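Slow hands make better teachers

2024-11-20

I've been teaching robots by remote control since January, and I have an opinion now, so here we go: most of us drive the arm way too fast. Me included!

When I started at the Skeltville shop I wanted every demonstration to look slick. Grab the thing, move the thing, done in 4 seconds, next. I recorded 98 of them in one afternoon and was very pleased with myself (I bought everyone donuts). Then we trained on them and the arm went swooping around like it was late for a bus. It had learned my swagger and pretty much nothing about where the object was.

Ásdís Thoroddsen, who runs the bench next to mine, watched me do a few and asked why I never stopped over anything before going down. Well, I didn't stop since I could see where it was. The arm sees what its own camera sees, and in my runs it got maybe a blink of that view before the fingers closed. So I redid the set with a pause above each target and a boring straight descent. I only got through 70 that day, my thumb hurt, and the new policy was so much better that I felt a little silly about the donuts.

Some people at Grusine will tell you to grab the arm and move it by hand instead, and sure, I love doing that for anything with a push in it. You feel the contact in your own wrist. But your hand keeps wandering into the camera view, and you end up standing in funny positions.
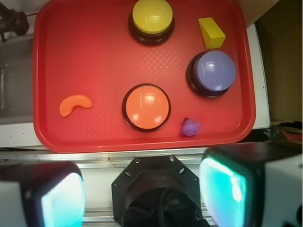 My other gripe is tidy trays. If you always teach with one button sitting alone on a clean surface, you get a robot that's lost the minute a rubber duck shows up next to it. Mix in some junk, leave things crooked, go for the yellow one this time and the orange one the next. It's slower to set up and you'll grumble, but I'd take 9 messy, patient demos over a big pile of my old swoopy ones any day.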